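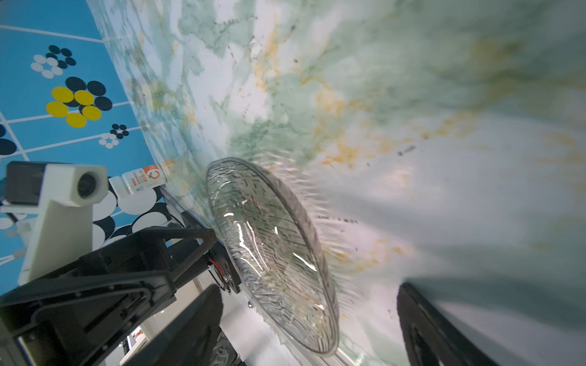 Lleucu Bellis

Progress report to Cireck, second period
Ruddock cell, Ukholm workshop

Mulugeta has asked me to keep this one shorter than the last, which he says he read on a train and finished at a station he hadn't meant to go to. The headings follow the grant agreement as far as the grant agreement allows.

Where we are

The cell runs. At the end of the first period I wrote that it "was expected to run shortly", and I would like to withdraw the word shortly. It came up properly in October, and at the close of this period the counter on the controller stood at 1747 completed cycles, a cycle being one approach, one close, one lift, one put-down and a return to the waiting position. The counter doesn't care whether anything was in the gripper at the time. We keep a separate log for that and it is more modest.

The work in this period was nearly all on the wrist end: the gripper, its two fingers, its wiring and the cameras. The arm itself has been no trouble. I've left it out of most of what follows in the hope that it stays that way.

Gripper and bracket

The bracket was taken off and refitted four times. The first refit was planned. The second was to find a washer. On the third we found that the screws from Sornville were a shade too long and had been bottoming out before they gripped, so the whole assembly felt tight to the hand and moved when the arm did. They've been swapped for shorter ones, with thread lock, and each head now has a paint line across it so that anybody walking past can see if one has turned. The fourth time was me, having painted the lines before doing the final tighten.

Both fingers have been squared up against a steel block and then checked against each other. The left one had been sitting slightly forward. This explained a habit the gripper had of nudging things away just before it closed on them, like a cat with a glass. The offset in the controller that somebody put in to make up for it has been taken out. I say somebody. The change log has my initials on it.

Thin clear lids are still the hardest thing we ask of it. A ridged plastic lid bends if you close too hard, slides if you close too softly, and lets the table pattern straight through to the camera, and our tabletop has a green and mustard marble print on it that looks like an accident in a cheese shop. We had plain tops quoted for in the original budget. Mulugeta argued that a homely, busy surface was a fairer test, and I have come round to this view about as far as I'm going to. Closing force for lids is now set separately from closing force for bottles, in its own line of the settings file, with a comment saying why.

Wiring

The red and black wires at the wrist have been our most faithful source of stoppages. They run past the joint in a small bunch, and at full twist the bunch used to be pulled taut over the edge of a plate. We lost the gripper signal in the middle of a run on a Monday, got it back by wiggling, lost it again, and spent the rest of the day proving to ourselves that it was the software. It was a wire.

The run has been remade with more slack and a softer sleeve, and the edge of the plate has been filed. I'd have liked a proper moulded cable guide, but the lead time was 11 weeks and a file was in the drawer. We've added a twist test to the start-up routine: the wrist goes slowly to each end of its travel while the signal is watched, and the run won't begin if it drops even once. It has refused to begin on two mornings since, and was right on one of them. On the other the connector hadn't been pushed home.

Cameras

The wrist camera has a very close view of whatever the gripper is doing and a poor opinion of anything moving. Blur towards the sides is better than it was but still with us. Some of it is focus and some is speed, and we've slowed the last part of each approach to deal with the second kind. The focus ring had crept, so it has been reset and taped. I know tape is not a repair. It's listed as temporary and will be in the next report under the same heading.

The white camera mount beside the table has been re-levelled, and its height is now written on the wall chart and no longer on the back of my hand. Anyone who leans on it must redo the calibration. So far that has been a good cure for leaning.

The blue wall panel stays up. It has a grid of thin white lines and clusters of dots done up as flowers, and visitors take it for calibration equipment and nod at it. We have stopped correcting them.

Upkeep

The upkeep sheet is now a single page and lives by the stop button. Finger faces are wiped at the start of each day. Paint lines are looked at before every run. The bracket screws get a torque check every 1000 cycles, so we have done one, and found nothing, and wrote that down too. Table wiped, lens wiped, and nothing left on the far edge that you'd mind hearing fall.

That last item went in after we worked out how many of our stoppages involved somebody fetching a vitamin bottle from under something. A small white bottle on its side is a very good roller. We've left the bottles in the object set as they are honest trouble of the kind we said we'd study.

Spending

We are under on parts and over on time. The parts saving is mainly the cable guide we didn't buy. The time is mainly the Monday and what followed from it. Mulugeta Woldegiorgis has the full sheet and will send it separately, with his own remarks, which I haven't been shown.

Next period

Replace the tape with a locking ring. Fit a second set of finger faces in a grippier material and run them against the present ones on lids only. Order the cable guide after all, before I need it. Write up the closing force settings so that the next person doesn't have to work them out from the comments, some of which were written late in the day and are short-tempered.

We'd also like Cireck's agreement to move what's left of the furniture line into spares. There was going to be a second table.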